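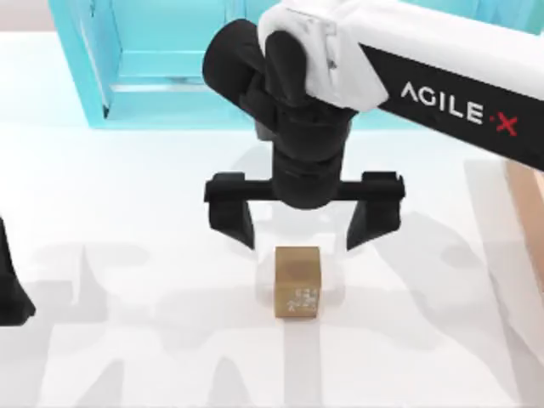
My aunt ran the laundry at Stenton for 28 years and she never trusted anything that folded by itself. So when the Drulcombe hotel put me in charge of finding out whether a machine could take over the linen room, I felt her at my shoulder the whole time, smelling of starch and peppermints.

I began with boxes, as the people at Lavwood told me to. Little brown boxes, on a white table, inside a computer. "Let it learn to pick up a box," they said on the phone, very kindly, "and then we'll talk about pillowcases." I thought that was fair. I had learned on dishcloths myself.

So every evening at six, with the last of the sheets put away and my tea going cold on the windowsill, I sat down and watched a make-believe arm go after a make-believe box. It had 1,000 tries behind it by the end of October and I had come to feel tenderly toward it (you do, you know, you sit with anything long enough). It would come down over the box with its two fingers spread wide, the way my aunt used to hold her hands out for the other end of a sheet, and I would find that I was holding my own hands out too, in the dark, over the keyboard.

Some nights it got the box. Some nights it closed on air and went back up looking, to my eye, a bit embarrassed. Almost 4,000 tries in, I telephoned Lavwood and asked about the pillowcases, and the young woman there laughed, though not unkindly, and said cloth was another matter altogether, cloth never lay the same way twice, and could I give them until spring?

I told the manager spring. He sighed and looked at the ceiling and asked how many pillowcases were waiting downstairs, and I said 30, and he said well, then.

I went down and did them. The old Zoëga press was already warm, and I ran my palm across the first one, corner to corner, feeling for the seam. Then I shook out the next, and it came down crooked, and I held out my hands and did it over.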